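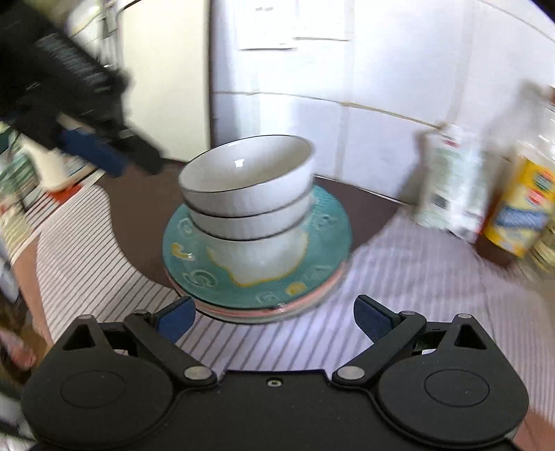
Last changed June 1, 2019. Read the part on prices before you use any of this to plan a weekend.

# clalham-group-days

A table of group activities on offer in and near Clalham: stag and hen parties, works outings, birthday trips, the lot. One row per activity per supplier. There are 134 rows from 14 suppliers, all copied by hand from their public web pages and printed leaflets during March.

I made it after trying to book a day out for a mixed group and finding that the same raft race was being sold under four names at four prices. I no longer believe much of what these pages say, and the table is laid out with that in mind.

## Files

- `activities.csv` - the main table
- `suppliers.csv` - one row per supplier, with the area they say they cover
- `aliases.csv` - my guesses at which activities are the same thing under another name
- `notes.txt` - odds and ends, not tidy

## Columns in activities.csv

| Column | What it holds |
|---|---|
| `id` | Row number, never reused |
| `supplier` | Short name, matches `suppliers.csv` |
| `title` | As printed, exclamation marks and all |
| `kind` | My label: water, indoor, field, food, driving, other |
| `price_from` | The "from" price per head, in pounds |
| `group_min` | Smallest group the supplier will take |
| `length_claimed` | Minutes, as advertised |
| `length_active` | Minutes of doing the thing, where the small print says |
| `town_claimed` | Where the page says it happens |
| `town_real` | Where the postcode says it happens |

The last two differ more often than I'd like. Avelberg sells "Clalham city centre" archery in a field you need a coach to reach, and the coach is extra. Nillura at least gives a postcode on the booking page, though you have to pick a date before it will show you.

## Prices

`price_from` is close to useless on its own. It is the midweek, off-season, biggest-group price, and I have yet to be quoted it. I kept the column because people ask for it. Please don't average it and put the result in a chart. If you must compare suppliers, compare rows of the same `kind` with the same `group_min`, and then ring them up.

Deposits are not in the table. I tried, and the terms changed while I was typing them in.

## Lengths

`length_claimed` usually includes the safety talk, getting changed and a group photo. Mirani lists a football session where the small print allows for all of that plus "team naming". Where a supplier gave a proper breakdown I filled in `length_active`. Where they didn't it is blank, and blank means unknown. It does not mean zero. The first person to use this file read it as zero.

## Duplicates

I can't prove that two listings are the same activity. `aliases.csv` has a `sure` column marked `yes`, `maybe` or `doubt`. A `yes` means same postcode, same group sizes and the same typing mistakes in the blurb. Treat `doubt` as gossip.

## What isn't here

- Star ratings. I looked at them for one evening and stopped. Too many five-star reviews used the supplier's own slogan.
- Anything for groups under 8. Two suppliers say they take smaller groups but charge for 10 anyway, so I entered 10 as the minimum.
- Access details. Most pages say "call us". I'd be glad of real information on step-free sites, but only from someone who has been there.
- Photos. The same go-kart picture appears on three different sites.

## Known faults

- Two driving rows give a price per car, not per head. They are flagged in `notes.txt` and I haven't decided what to do with them.
- Commas inside titles are quoted, but some spreadsheets still split them.
- `kind` is a judgement call. Cocktail making is under food - argue if you like.

## Corrections

Send the row `id`, the new value and where you saw it. A page address will do, a scan of a leaflet is better. "I heard it's gone up" won't be added. Suppliers can send corrections as well, but I'll check them against the public page first, and if the page still says the old thing then so will the table.

## Licence

Use it for what you like. Don't print it as a price list.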